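# Favdale tabletop episodes: occlusion relabeling

Favdale holds 2110 teleoperated episodes of short tabletop chores with sponges, towels, and small containers. Each episode has one language instruction and a 5-point quality score. This release replaces the grasp labels from the February version.

The old labels came from gripper position alone. When the fingers stopped closing early, the frame was marked as a grasp. That worked for hard objects and failed for soft ones, which let the fingers close almost all the way. Marin Popescu and Manee Suksawat relabeled the soft-object episodes by hand, using the fixed camera.

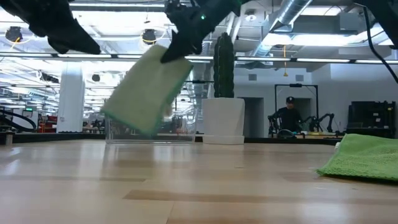
Clear plastic is the other hard case. A policy trained on the old labels often released a held object too early when it passed over a see-through container. With the new labels, early releases went down on the held-out set, but placing was still poor under strong ceiling glare.

## Splits

- `train`: 1924 episodes
- `test`: the remaining episodes, with no operator shared with `train`

## Known problems

- Fast moves leave motion blur on the held object. We kept those frames.
- Background people and equipment are not masked.
- Quality scores were given by one rater, Thanakorn Saithong.

Send label fixes to Kanyarat Wattanapong with the episode number and the first bad frame.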